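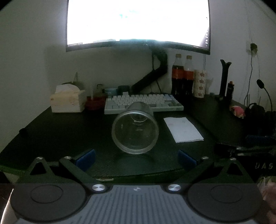 Monitor arm

A monitor arm is a jointed support that holds a computer display above a desk in place of the stand supplied with it. It is fixed to the desk or to a wall, and carries the screen on a plate at its free end.

Construction

Most arms consist of a base, a lower link, an upper link and a tilting head. The upper link contains either a gas spring or a coil spring, adjusted with a hex key until the display stays at the height where it is left. Fixed-height arms omit the spring and are set by a collar on a vertical pole. Cables are led along the links in clips or left to hang behind the screen.

Curved displays

Large curved displays place their centre of mass further forward than flat ones of the same weight – the tilt joint is therefore the part most likely to sag. The Omenell 372 has a second tilt screw for this reason. The Bemstead pattern, described by Jaime Patrício, uses a friction disc instead.

Use of the desk

Removing the stand frees the strip of desk along the back edge, which is commonly given over to jars, tins, tissue boxes and drinks bottles. The keyboard can also be pushed back when the front of the desk is needed for other work. Tall items should be kept clear of the lower link if the arm is to swing freely.

See also

Desk clamp
Falcão joint
Keyboard tray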